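**Thread: Do you tell the kids why you're moving back, or just that you are?**

**gerrit_v**
September 17, 2019

Okay, need opinions from people who've done this. We've been renting in Erkside for six years and my wife and I have decided to move back to Hotum, where I grew up. It's 219 miles. The kids are 9 and 13. The little one is thrilled because Grandma has a dog. The 13-year-old has not spoken to me since dinner last night except to ask for the charger.

The real reason is money, mostly. Rent went up again and I'm tired of pretending it's fine. My wife says tell them straight. I feel like a kid shouldn't be lying awake doing math about rent. So what did you all do?

**poonam_s**

Tell the 13-year-old! We moved when I was 12 and my parents said it was "for an adventure" and I spent a whole year furious at them for picking an adventure over my friends. When my mom finally told me Dad's hours had been cut, I felt awful, and also weirdly relieved? It made sense at last. You don't have to show them the bank statement. Just say the rent got too high and this is the plan.

**Nasel_Nightowl**

Gonna disagree with Poonam a little. My parents told me everything about money and I was a nervous wreck by fifth grade. I used to skip buying lunch and bring the cash home (they were horrified when they found out). Some kids hear "rent is too high" and stop sleeping. You know your kid, Gerrit. Is yours a worrier?

**gerrit_v**

Huge worrier. Used to check the stove at night. So that's my fear.

**kusum.pandey**

Mine was a worrier too and here's what worked for us, take it or leave it. We told her the reason in one sentence and then spent the rest of the talk on what was staying the same. Same bed, same bike, same Friday pizza (okay, different pizza place, and she has never forgiven the crust). She was 11. She cried, she slammed a door, and then she came back out and asked if she could paint her new room. 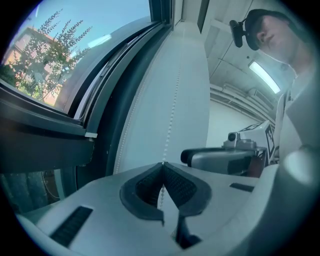

And let them pick something real! We let ours choose her own room and the paint color, within reason, and she went for a deep green I was sure I'd hate. I love it now. It was the first time she talked about the new house like it was hers.

**gerrit_v**

Paint is a good idea. The upstairs room at my mom's rental has had the same wallpaper since I was in high school, so anything would be an improvement.

**Nasel_Nightowl**

Okay Kusum, the one-sentence version I can get behind. My parents' version was more like a weekly podcast.

**shanti_u**

Can I be the grump here? Everybody's talking about how to *tell* them and I think 13 is old enough to get some say in *when*. We moved our son in January, middle of eighth grade, and it was brutal. He ate lunch in the library until spring. If I could do it over I'd have stayed put till summer and eaten the rent. Is there any way you can wait, Gerrit?

**poonam_s**

Shanti I hear you but summer moves are hard too. You get there and there's no school, so there's no way to meet anybody. I sat on a porch for ten weeks reading the same three books.

**shanti_u**

Fair, but you start in the fall with everyone else and you're not "the new kid" walking into a full classroom. I'll die on this hill lol

**gerrit_v**

Lease is up in January, so of course that's the one you hate. The landlord would do month to month but at a higher rate, and then what are we even saving? I'll run the numbers again. My mom would take them for a few weeks in summer either way, so they could meet some kids from the neighborhood.

**kiran.sandhu**

Long-time lurker, I was the 13-year-old in this story. Hotum, even! Came from Singhal with my dad when I was in seventh grade. Two things that helped:

- I got to go back and visit once, on a date they put on the calendar before we left. Having a date mattered more than the visit did.
- My dad drove me out to see the new school before we moved. I hated it less after I knew where the bathrooms were.

And the silent treatment lasted 21 days. My dad kept count, he still brings it up.

**gerrit_v**

Kiran, that made me laugh out loud at my desk. Did he tell you why you were moving?

**kiran.sandhu**

Yep, in the car. Eyes on the road, no big sit-down. I'd recommend the car. I could stare out the window and be mad without anybody looking at my face.

**Nasel_Nightowl**

The car is where all the good talks happen. Seconding.

**gerrit_v**

All right. Practice pickup tomorrow, 30 minutes each way, just the two of us. One sentence, then what stays the same, then the paint. Shanti, I'll bring up the timing with my wife tonight, and I'm guessing she's on your side.

**shanti_u**

Tell her I said hi. And let us know how the car ride goes!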